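Puddale FC
Home Fixtures Results Squad Tickets Club Shop
Search the site

The goalkeeper who came back: a long chat with Estrella Cortés
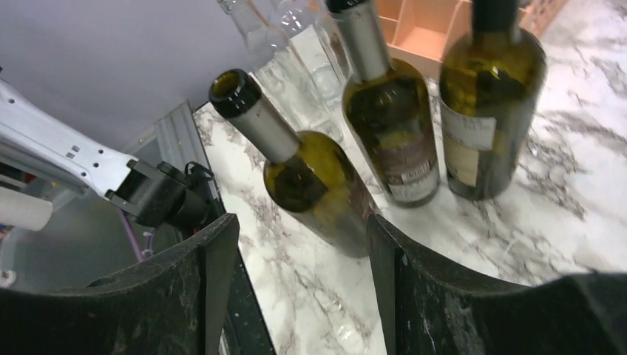 Jacinto Ochoa reckons she should have been picked two seasons ago, and he told me so before I'd even got my coat off. He wasn't the one I'd come to interview, but you don't get into the Puddale clubhouse without hearing from Jacinto, and I have to say I agree with him!

Estrella was already at the corner table with her boots off and her left knee up on a chair. If you missed the Velach game, she played all of extra time on that knee and then saved 2 penalties in the shootout, the second one with her foot while diving the wrong way.

"I guessed wrong," she told me, laughing. "I went right, and she hit it down the middle, and my leg was just sort of still there. My brother texted me 'great technique.' He knows."

She grew up playing shortstop, and didn't stand in a soccer goal until she was fifteen (the regular keeper had chicken pox). I asked whether the baseball helped and she thought about it for a good long while.

"With the hands, yes. With crosses, no. I was terrible on crosses. I'm still a little terrible on crosses, don't print that." Then she said I could print it, the whole league knows anyway.

She went off to Villalobos after college, on what she calls a gas money contract, and played 70 games there before the knee went in a preseason friendly. I remember hearing the news and thinking that was probably it for her. So did she, for a while.

"I got a job at a tire place. I liked it! I was good at it. I'd go three weeks without thinking about soccer and then somebody would throw me the keys and I'd catch them one-handed and feel sad all day."

It was Teun Van Loon who talked her into training again. He's been coaching keepers at Puddale forever, and his sessions start with tennis balls off the back wall of the locker rooms, which I tried once and do not recommend. She came down in March meaning to stay half an hour.

"Teun didn't say welcome back or anything. He said, 'You're standing too deep,' and kicked one over my head."

By her count she was out for 178 days between the second operation and her first full session. She kept a notebook the whole time, mostly about sleep and how many stairs she could do, and she won't let anyone read it. I asked. Twice.

We got onto the final, of course. Neltero away, and they can get 3,000 people into that ground when they feel like it, all of them right behind the goal. She played there as a visitor with Villalobos and lost 4-1.

"They have a drum," she said. "Just one guy, one drum, and he doesn't have any rhythm at all. You can't tune it out because you never know when it's coming."

So what's the plan for the drum?

"Shout louder. Lụa's center back, she can't hear me anyway, she just points at people."

I wanted to know about next season too, and she got a bit cagey there. There's no new deal yet. She'd like to stay, she likes the bus trips, and she's halfway through a coaching course that she keeps falling behind on. Then Teun stuck his head in and told her the ice was ready, and she picked up her boots and hopped off down the hallway, still arguing with him over where she'd been standing for the Velach goal.

Kickoff at Neltero is at two, and the supporters' bus leaves from the main gate at ten.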